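SORHAM - Cocco, the packaging company that employs 848 people at its Sorham plant, will spend the first part of its automation budget on simulation work before it orders any robot arms, the company said in February.

The plan covers 11 work cells on the plant's north side, where flat boards and panels are moved from tables to packing lines by hand. Cocco had first meant to buy equipment for all of them in a single order. Managers changed course after the quotes came in with delivery times that ran past the end of the budget year.

Under the new schedule, five cells will be fitted out first. The other six will wait until the company has a full season of repair and downtime records from the first group. Money for the later cells has been set aside but not released.

Watine, an engineering firm hired to plan the layout, is building each cell as a computer model. The models start out very simple, with a tiled floor, a table and one part to be handled, and more is added as the measurements from the plant are checked. Table heights and part sizes are settled at this stage - changes that cost very little on a screen and a good deal more once steel has been cut. 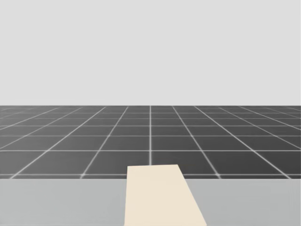
Will the plant still have to pay for a trial on real equipment? The company has kept a trial in the budget, and it will rent one arm for eight weeks before signing a purchase order.

The rental will come from Irkano, which also supplied one of the quotes for the full purchase. Cocco said the rental does not commit it to buying from the same supplier, and that part of the fee would be credited toward an order if one is placed.

Installation costs have been listed on their own line this time. In an earlier conveyor project, the company said, wiring, floor anchors and safety fencing were counted with the machines, and the total was hard to compare from one bidder to the next. Bidders for the new cells must also give a yearly price for spare parts and state how long they will keep those parts in stock.

Training for operators will be paid for out of the plant's regular budget. The first classes are planned for the weeks of the rental and will be held on the morning shift, starting at 7 a.m.

Cocco expects to ask for final bids once the trial is over. It did not give a total for the project.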